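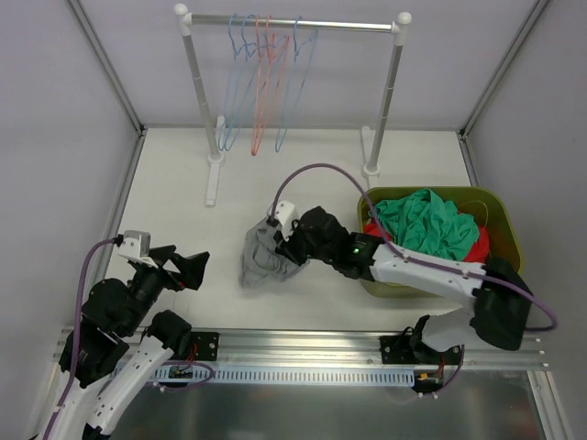

Walstead Extends Garment Reuse Program to Drevstead and Dabbas

30 July 2020

The Walstead Regional Waste Authority has approved a one-year extension of its garment reuse program and will open two further collection points, in Drevstead and Dabbas, before the end of the summer. The decision was taken at the Authority's regular meeting and takes effect immediately.

Under the program, residents may hand in clean, wearable clothing at staffed counters during posted hours. Items are sorted by size and condition and passed to partner organizations that provide clothing at no charge to households in the region. Textiles that cannot be worn again are baled and sent for fiber recovery under a contract with Setex, which has handled the Authority's textile stream since the program began.

The existing counter at the Walstead transfer station was closed to the public for part of the spring and reopened in June with shortened hours. Demand since reopening has been higher than staff had planned for. Over 300 households used the counter in its first weeks back, many of them bringing clothing set aside while the service was suspended. Waiting times on Saturday mornings were longer than the Authority considers acceptable, and the new locations are intended in part to relieve that pressure.

The Drevstead counter will occupy the former permit office on the ground floor of the municipal annex. The entrance is on the parking lot side and has a ramp. In Dabbas, the Authority has leased a unit beside the public library. The Dabbas lease includes a covered loading area, so deliveries can be made there in wet weather without moving bales through the public entrance. Minor electrical work is still outstanding at that location, and an opening date will be posted once the work has passed inspection.

Residents are asked to observe the following conditions at all three counters. Clothing should be washed, fully dry and placed in closed bags. Shoes are accepted in pairs only, tied or banded together. Coats and formal wear may be handed in on hangers. Bedding, towels and curtains are accepted at Walstead but not, for the present, at Drevstead or Dabbas, where storage space is limited. Pillows, mattresses, carpet pieces and clothing soiled with paint or oil are not accepted at any location and should be taken to the transfer station as ordinary waste.

Each household may bring up to 11 bags per visit. Larger quantities, such as those arising from the clearing of a home or the closing of a store, require an appointment made in advance through the Authority's main telephone line. Bags should not be left outside the counters when they are closed. Clothing left outdoors is easily spoiled by rain and must usually be discarded, and the Authority may treat such deposits as illegal dumping under the regional ordinance.

Visitors will be admitted one household at a time and are required to wear a face covering. Bags received at the counters are held unopened before sorting begins. These measures will be reviewed as public health guidance changes, and any change in procedure will be posted at the entrances.

Funding for the extension comes from the Authority's solid waste reserve and from the payments made by Setex for baled material. Collection fees paid by households will not rise as a result of the extension. The Authority noted that the price paid for recovered fiber has fallen this year, and that the balance between the two sources may need to be adjusted when the next budget is prepared.

Members also discussed a proposal to place unstaffed drop boxes in outlying parts of the region. The proposal was deferred. Staff reported that boxes used in an earlier trial had drawn a large share of household trash — in some weeks more than half of the contents by weight — and that the cost of removing it had exceeded the value of the clothing recovered. A revised plan, limited to boxes on supervised sites, may be brought forward next year.

Organizations wishing to receive clothing through the program may apply in writing to the Authority's Walstead office. Applicants must operate within the region and must distribute the clothing free of charge. Organizations already registered do not need to apply again.

Current hours for the Walstead counter are posted at the transfer station gate and are printed on the back of the quarterly collection calendar.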